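¿Por qué la papelera lleva una bolsa?

Texto: Nayeli Cárdenas

En casi todas las casas y escuelas hay papeleras. Muchas llevan dentro una bolsa de plástico muy fina. La bolsa se llena, se saca, se cierra y se cambia por otra. Parece algo muy sencillo, pero tiene varias cosas que aprender.

Para qué sirve la bolsa

La basura puede manchar. Un corazón de manzana suelta jugo, un pañuelo usado tiene microbios y las virutas del lápiz se pegan en el fondo. La bolsa separa todo eso de la papelera. Cuando la sacas, la basura se va junta y el cubo queda casi limpio.

De qué está hecha

La mayoría de estas bolsas son de polietileno, un plástico que se fabrica a partir del petróleo o del gas. Para hacerlas se calienta el plástico, se sopla aire por dentro y se forma un tubo muy largo, como un globo que no termina. Después se aplasta el tubo, se corta en trozos y se cierra cada trozo por un lado.

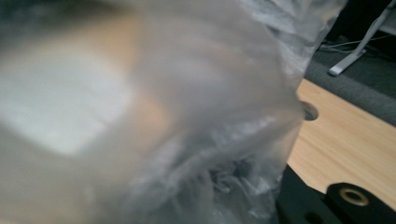
El plástico tan fino deja pasar parte de la luz. Si se ve con claridad lo que hay al otro lado, decimos que es transparente. Si solo se ven manchas y formas borrosas, decimos que es translúcido. Una misma bolsa puede cambiar: estirada se ve mejor a través de ella, y arrugada se ve peor. Cada arruga desvía la luz hacia un lado distinto, y por eso en los pliegues aparecen brillos y zonas más oscuras.

También hace ruido. Cuando la película de plástico se dobla de golpe, mueve el aire, y a tu oído llega ese «cris, cris» que conoces.

Cómo se pone

1. Abre la bolsa. Si los bordes están pegados, frótalos entre los dedos.

2. Sacúdela para que entre aire.

3. Métela en la papelera y empuja el fondo hacia abajo con la mano.

4. Dobla el borde de la bolsa hacia fuera, por encima del borde de la papelera. Una papelera pequeña se puede poner sobre la mesa para trabajar con las dos manos, una a cada lado.
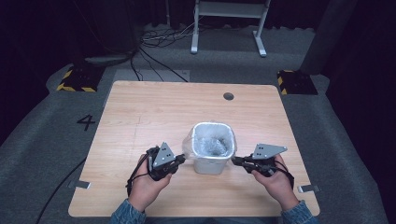 5. Da la vuelta a la papelera con la mirada y comprueba que el borde no se ha metido hacia dentro por ningún lado.

Si la bolsa es demasiado grande, sobrará mucho plástico y se formarán bultos. Puedes hacer un nudo pequeño en una esquina del borde para ajustarla.

Un experimento de clase

En la escuela Cuevas, el maestro Hermenegildo Sandoval pidió a su grupo de 14 alumnos que apuntara cuántas bolsas se tiraban en todo el edificio durante el mes de noviembre. Salieron 121. Muchas iban medio vacías. Desde entonces, en las papeleras donde solo se echa papel seco vacían la bolsa en el contenedor y la vuelven a poner.

Cuidado con las bolsas

No te pongas nunca una bolsa de plástico en la cabeza ni la dejes cerca de un bebé. El plástico no deja pasar el aire.

Palabras nuevas

Polietileno: plástico con el que se hacen muchas bolsas.
Translúcido: que deja pasar la luz, pero no deja ver bien las cosas.
Pliegue: doblez o arruga.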